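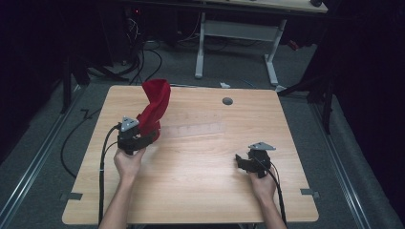 Fig. 3. Cloth handling with two hand-held grippers. Left jaws closed on the cloth, right gripper empty.

Unit 3: The Cable Fault
Notes by Amber Dijkstra, September 2023

This is my favorite failure in the whole course, so bear with me if I run on a bit! Look at the figure first and find the two black cables. Each gripper has one, and each one runs down past the operator's arm toward the near side of the table. Keep them in mind.

In the Stomard folding set we recorded 705 runs. When we played them back, 34 had a jump in the left jaw signal: closed, wide open, closed again, all while the cloth stayed put. Our first guess was the software, and we lost more than a week on it.

The fault was in the cable. Lifting the cloth high bent the wire sharply where it enters the handle, and one conductor had cracked inside the jacket. It only opened up at the top of a lift — a lovely, maddening kind of fault.

What we changed:
Strain relief at both handles
A wiggle test before each session, jaws closed, watching the signal
Stop recording at the first jump and tag the run

For lab: open run 609 from the Kedidholm folder, plot jaw opening against gripper height, and mark where the signal drops out. Bring your plot to class.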